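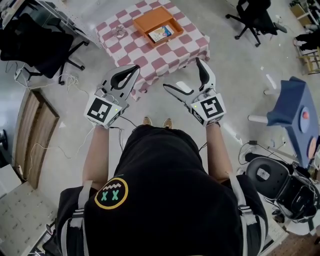 クリケットにおける投球後半の失点傾向について
地域リーグの公開スコアを用いた集計

情報科学演習 最終レポート

1. はじめに

クリケットの短時間形式であるT20では、1イニングが20オーバー、つまり120球で終わる。16オーバー目から20オーバー目まではデスオーバーと呼ばれ、打者が強打を狙うため失点が増えやすい。解説記事では「終盤はヨーカー(打者の足元に落ちる球)を投げられる投手が必要」と書かれることが多いが、アマチュアのリーグでも同じことが言えるのかは調べられていないようだった。本レポートでは、Vadellリーグの公開スコアから終盤の失点を集計し、投手の種類との関係を調べた。

2. 使用したデータ

Vadellリーグは毎週水曜日の夕方に試合を行う社会人リーグで、1球ごとの記録をウェブ上で公開している。今回はこのうち、両チームとも20オーバーを投げ切るか全員アウトになった試合だけを使った。雨で短縮された試合は除いた。

デスオーバーに当たる球のうち、投手の種類と落下位置の両方が記録されているものは1674球あった。落下位置は記録係が目で見て「ヨーカー」「フル」「グッドレングス」「ショート」の四つに分けている。ワイドとノーボールは球数に含めず、それによる失点だけを投手の失点に加えた。バイとレッグバイは投手の失点に含めない。

3. 集計の手順

スコアはHTMLの表で公開されているため、最初にCSV形式に変換した。変換には授業で配布されたJistoを使った。Jistoは表の結合セルをうまく読めず、途中で投手が交代した場合に名前の列が一つずれることがあった。ずれた行は元のページと見比べて手で直した。

次に、投手を速球投手とスピン投手に分けた。リーグの名簿に投球スタイルが書かれていない選手は「不明」とし、種類別の集計からは外した。最後に、1オーバー当たりの失点(エコノミーレート)を種類ごと、落下位置ごとに求めた。

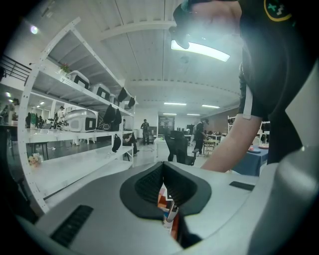

図1 手持ちグリッパーと黒いTシャツの人物

投球数が少ない投手は1球の結果で値が大きく動く。そこで、投手別の比較ではデスオーバーで30球以上投げた選手だけを対象とした。はじめは90球以上を条件にしたが、残る選手が少なすぎて比較にならなかった。

4. 結果

速球投手とスピン投手では、全体のエコノミーレートに大きな差は見られなかった。オーバー別に見ると、16、17オーバー目ではスピン投手の失点がやや少なく、19、20オーバー目では速球投手の失点が少なかった。

落下位置別では、ヨーカーと記録された球の失点が四つの中で最も少なかった。次に少なかったのはグッドレングスで、フルとショートは境界まで運ばれた割合が高かった。ただし、ヨーカーの記録は全体の中で少なく、200球に届かなかった。

チーム別ではClokdenの終盤の失点が少なかった。Clokdenは19オーバー目と20オーバー目を同じ二人の投手にほぼ固定していた。反対にNaidooは試合ごとに終盤の投手が変わり、ワイドによる失点も多かった。

5. 考察

ヨーカーが有効だという結果は解説記事の内容と一致する。しかし、ヨーカーを狙って失敗した球はフルとして記録されている可能性が高い。フルの失点が多いことを考えると、「ヨーカーを狙うこと」が有効かどうかは今回のデータからは判断できない。投手の狙いは記録に残らないので、調べるなら投手本人への聞き取りが必要になる。

スピン投手が16、17オーバー目で健闘している点については、打者側の事情も考えられる。残りのウィケットが少ないチームは、この時点ではまだ無理をせず、最後の2オーバーまで強打を待つ場合がある。ウィケットの残り数で分けて集計すれば確かめられるが、分けると各区分の球数がかなり減るため、今回は行わなかった。

チームによる差は、投手の能力と起用方法のどちらによるものか区別できない。Clokdenの二人は序盤に投げたときの失点も少なく、もともと力のある投手だったとも読める。

6. 問題点と今後の課題

落下位置の分類は記録係の判断に頼っている。同じ試合を二人の記録係がつけた例が一つだけあり、見比べるとフルとヨーカーの境目で判断が分かれていた。また、会場ごとの境界線までの距離をデータに入れていない。リーグが使う会場の中には片側の境界が極端に近いグラウンドがあり、そこでの試合が失点を押し上げていると思われる。

次に行うとすれば、会場の列を加えることと、Jistoの列ずれを自動で見つける処理を書くことから始めたい。手直しの作業に時間がかかり、当初予定していた2月分の試合は集計に入れられなかった。

付記:集計に使ったCSVファイルと修正箇所の一覧は、演習の共有フォルダに提出した。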